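3.2 Learning to demonstrate together

Our student project, Prillel, asks newcomers to teach a folding task with hand-held grippers, and we were happily surprised by how much talking it took before anyone felt at ease (Figure 2 shows two moments from the work).
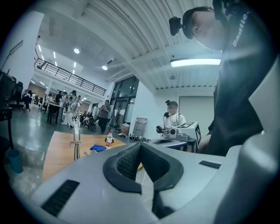

Aurelia Zamfir felt that the pairs who chatted their way through a demonstration learned faster than the quiet ones, and she wished we had encouraged it from January on. We have since come to agree with her, and each pair now talks through 4 practice runs before recording any of the 27 that count.

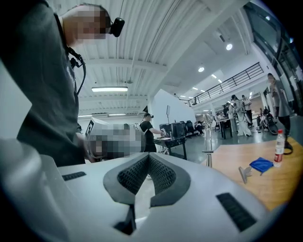 Figure 2. Students at work.

Choosing a task that beginners would enjoy took us longer than we like to admit. We settled on cloth, which is forgiving and never folds quite the same way twice. A blue one like that on the wooden tabletop, next to the water bottle, is all a pair needs to begin.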